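The last tray

The lift in the De Bruijn building was switched off for the holidays, so Dalia El Idrissi walked up with her soup in one hand and the key in the other. It was 24 December 2023 and the corridor lights came on one after another in front of her, as if they were also surprised.

The contract with Lurnetti said 108 good examples for the tray task. She had 55 when she came in. The others had gone home to their families, and her own family was in another country and did not keep this feast, so she had offered to finish. She had said it quickly in the meeting, before she could think about it.

She took off her coat and sat down at the controls. The handles were still set for Marek, who had long arms, and she moved them back to her own mark, a small line of green ink. Then she opened the notebook and wrote the number 56 at the top of a clean page.

A good example, according to the sheet from Asasen, was one where the hand took the piece, carried it without stopping and put it in its place. It should not be too perfect. The first operators had been too perfect, and the system had learned to be helpless each time something went a little wrong. Now the sheet said: "Small corrections are welcome." Dalia liked this sentence very much. She had copied it on a piece of paper and put it on her fridge.

She closed the fingers on the wooden peg and lifted.

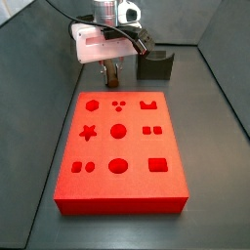

*The peg, on its way to the tray.*

In the beginning, in Cukoscombe, she had taught children. She had a class of little ones in the school behind the church, and there was a box of shapes there too, with a lid full of holes. She remembered a boy called Idris who always tried the star first. He tried the star in the circle, he tried the star in the square, he turned it and pushed it and sometimes he bit it. She never helped him before he asked. In June he put it in the right place and did not even smile, he only went to look for something else to do.

She thought of him as the peg came over the red foam. She was a little too far to the left. She saw it, waited for the time of one breath, and brought the handle back. The peg touched the side of the round hole, leaned, and went down.

"Good," she said aloud, and wrote it.

At 60 she ate the soup, which was already cold. At 71 her sister telephoned.

"Are you at work? Tonight?"

"I am nearly finished," said Dalia, and this was not true.

"What are you doing there?"

"I am putting a stick in a hole."

Her sister laughed for a long time. Then she asked, in a different voice, if it was lonely, and Dalia looked at the gripper, which hung exactly where she had left it, and did not know how to answer. It was moving only when she moved. But after the new year they would give it all the examples, and it would move alone, and somewhere in the way it moved there would be her waiting, her one breath, her coming back from the left. Marek said that he could already recognise her in the older tests. "It hesitates like you," he had told her. She had been offended for one whole afternoon.

"No," she told her sister. "It is not so lonely."

After the call she made three bad ones in a row. In the first the peg slipped, in the second she pressed the wrong pedal, and in the third she was simply thinking about her mother's kitchen. She marked them honestly with a cross. Then she got up, opened the window, and listened to the bells, which were ringing in the town for the early service. The air smelled of rain and chimneys.

It went better afterwards. Her hands became quiet. She no longer said "good" after each one, and she no longer looked at the clock above the door. At 90 she changed the way she came in, from the right side this time, so that the system would know there was a right side. At 100 she did one very slowly, for Idris.

When she had written 108 she sat for a moment with the pencil. The fingers were open and she could have switched everything off. Instead she took the peg again, lifted it, brought it over the round hole, and waited there a little longer than the sheet allowed.

She let it down. She did not write it in the notebook, but she saved the recording with the others, put on her coat, and went to look for the key.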